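Miniature Scenes, Winter Course – notes for 12th January
Instructor: Theda Thiele

Bring the box you started last time, even if the glue is still soft. We will work on scale and on the back wall, and leave the figures for March.

**Picking a scale**

Pick one scale and write it on the bottom of the box. Most of you are working small enough that a door is up to 2 inches tall. Measure the door first, then the chairs, then everything that sits on a table. Beads and buttons make good dishes, but check them against the door before you glue. 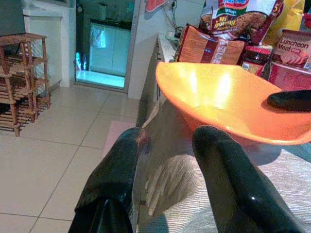

If your box is deeper than it is wide, put the largest piece at the front left or front right. A large piece in the middle blocks the view and makes the back wall hard to paint later.

**Back wall**

1. Cut a piece of card to fit loosely. Trim it twice if you have to.
2. Paint it outside the box and let it dry flat.
3. Add the window or shelf while the card is still out.
4. Slide it in and tack the corners only.

Plain craft paint is fine. Gudberg paper is heavier than what we used in the fall and takes a fold well, but score it first. Avram's thin card curls when painted on one side, so paint both sides.

**Making small dishes**

Roll a ball of clay the size of a pea and press it over the end of a pencil. Ease it off with a twist. For a wide rim, flatten the edge with a fingernail before it sets. Make 5 and keep the best two – the others are useful for testing paint.

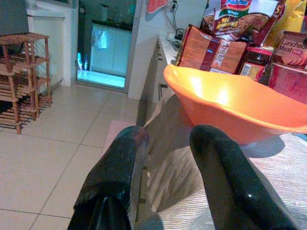 Course Notes, No. 183

Clay dishes should stay out of the box until next week. Set them on waxed paper, well apart, and don't speed them up in an oven unless the packet says you can.

**For next time**

- Finished back wall, tacked in
- At least one piece of furniture cut out
- Tweezers, a small brush, a pencil

The Nistitz kit has a set of chair patterns on the last sheet. Copy them before cutting. Anyone without the kit can borrow mine during class.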